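Comparing Two Fingertip Pads on a Hand-Held Gripper

A procedure for small teaching and research laboratories
Perkholm Laboratory Guides
November 1, 2020

Purpose

This guide sets out a method for comparing two sets of fingertip pads on the same hand-held, two-finger gripper. It was prepared at Perkholm for staff and students who collect demonstrations by hand and must decide which pads to fit before a longer period of recording begins. The method needs one table, one operator, one recorder and a single working day. It does not need a robot arm, although the results may later be checked on one.

The two pad types used in the text are the Nuvside ridged pad and the Plisine smooth pad. The steps apply equally to any other pair that fits the same finger housings.

Before you begin

Read the whole procedure once before fitting any hardware. Most spoiled comparisons that have come to our attention were spoiled in the first hour, when the task changed after several trials had already been logged.

You will need the gripper with its camera attached, both sets of pads, the screws supplied with each set, a screwdriver of the correct size, a soft cloth, masking tape, and a printed log sheet. You will also need the objects for the task. These should be ordinary household items of the kind the gripper will handle later. Keep a spare of anything that may be dropped.

Assign the two roles now. The operator holds the gripper and performs every trial. The recorder calls the start of each trial, judges the outcome and fills in the sheet. The two should not exchange roles during the comparison. If a second operator is to be tested, repeat the full procedure from the beginning.

Step 1. Fit and check the first pads

Place the gripper on its side with the fingers open. Remove the existing pads and wipe the mounting plates. Fit the first pair and tighten the screws evenly, a little on each side in turn. Close the fingers slowly and look along the line where the pads meet. They should touch along their full length. A gap at the tip is the most common fault and will be felt at once when picking up anything thin.

Check that the markers on both finger housings are clean and lie flat. Tracking software that estimates the opening of the gripper depends on them, and a fingerprint or lifted corner can produce a jump in the recorded width that looks like a slip.

Step 2. Lay out the table

Choose a table with a plain surface and hang dark cloth behind it if the room is busy. Pin the cloth at the top so that it cannot move when someone walks past. Letters, signs or other decoration on the cloth do no harm, provided that they stay in the same place for both sets of pads.

Set out one object that will be grasped and several that will not. The second group matters more than it may seem. An operator working on a bare table can approach from any side, whereas an operator working at a set table must plan a path, and pads that are wide or stiff will show their weaknesses there. For the cutlery task, we use a breakfast setting with the fork and spoon on a large round plate within easy reach, and the food, a drink and a toaster farther back.

Mark the position of each object with small pieces of masking tape placed where the camera will not see them. The recorder restores the layout after every trial. 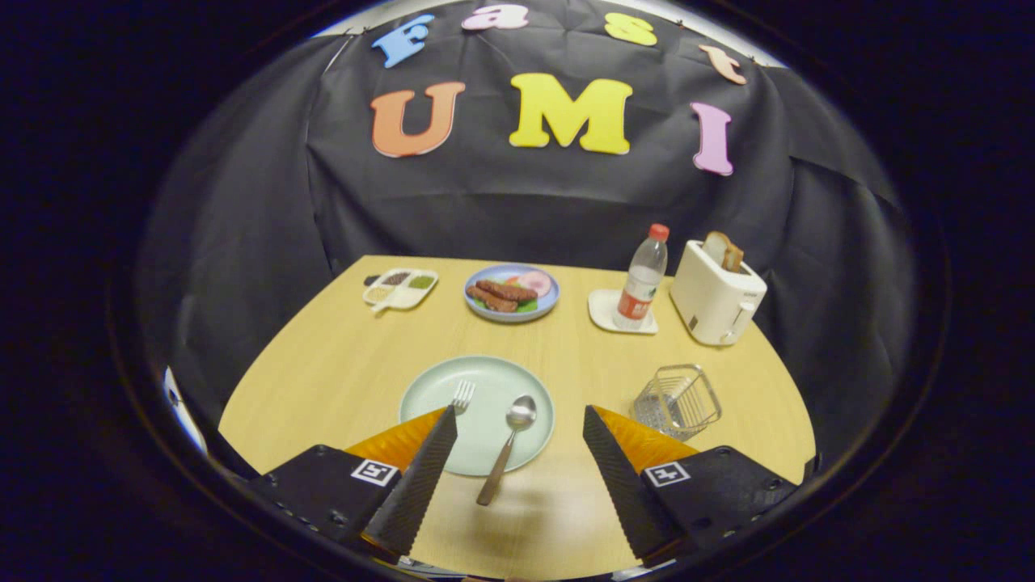
Vương wrote to us after the September edition of this guide to object that cutlery is too hard a first test, and that two pads which both fail on a spoon tell the reader very little. The same letter proposed starting with a bottle, moving to a plate rim, and leaving flat metal until last.

We have kept the spoon as the main test but accept part of the argument. Laboratories whose operators are new to the tool should complete a practice round with an upright object first. The practice round is not scored. For experienced operators, thin metal on a hard surface separates one pad from another more clearly than any other household item we have tried, and a task that both pads perform without fault is of no use for a comparison.

The position of the spoon also deserves care. With its bowl on the plate and its handle reaching past the rim to the table, part of the handle is raised and the fingertips can close on it from either side. If the whole spoon lies flat, the operator must pinch it from above, which is a different task. Either arrangement is acceptable. Do not mix them.

Step 3. Run the trials

Perform 20 practice grasps with the first pads and do not log them. Then perform 100 scored trials. In each one, the operator starts from the same resting position, grasps the handle, lifts the spoon clear of the plate, holds it still for 2 seconds, and sets it down on the tape mark beside the plate.

The recorder enters one of four results:

Clean: the spoon was lifted, held and placed on the first attempt.
Regrasp: the operator opened and closed the fingers more than once before lifting.
Turn: the spoon was lifted but rotated between the pads during the hold.
Drop: the spoon left the fingers before it was placed.

Where two results apply, enter the one lower on the list. A trial in which the fork or plate was pushed off its mark is also given a small cross in the margin. These crosses are often the most useful entries on the sheet – a pad may grip well and still be too bulky to work beside other objects.

The operator should rest after every 20 trials. Tired hands close the gripper harder, and this hides differences in friction.

Step 4. Change the pads and repeat

Fit the second pair exactly as in Step 1. Repeat the practice grasps in full, even if the operator feels ready. Then run the same number of scored trials under the same lighting and with the same spoon.

A stricter version of the procedure divides each set into blocks of 20 and alternates between the pads. This takes longer, but it protects the result from the slow improvement of the operator through the day. We recommend it whenever the decision will commit the laboratory to more than 40 hours of recording.

Step 5. Review the recordings

Watch every trial marked Turn or Drop. Note where on the pad the handle was held. Turns that come mainly from the tip suggest a fitting fault, and the pads should be removed and refitted before they are judged. Turns that come from the full length of the pad suggest that the surface itself does not suit the object.

Look also at what the pads hide. From a camera mounted on the tool, the fingers cover part of whatever lies between and behind them. If one pad type hides the object for most of the approach, record this in the remarks column, even when its score is good. A model trained on the recordings will have only that view to learn from.

Reading the results

Compare the count of Clean trials first and the margin crosses second. A difference of two or three trials should be treated as no difference, and the choice may then be made on cost, wear or ease of fitting. Where one pad has more Clean trials and also more crosses, repeat the comparison with the neighboring objects moved slightly farther away, and report both layouts.

Keep the log sheets together with the recordings. Write the pad type, the operator's initials and the layout used at the top of every sheet, including the practice sheets. Worn pads should be labeled and stored so that a later comparison can be made against them.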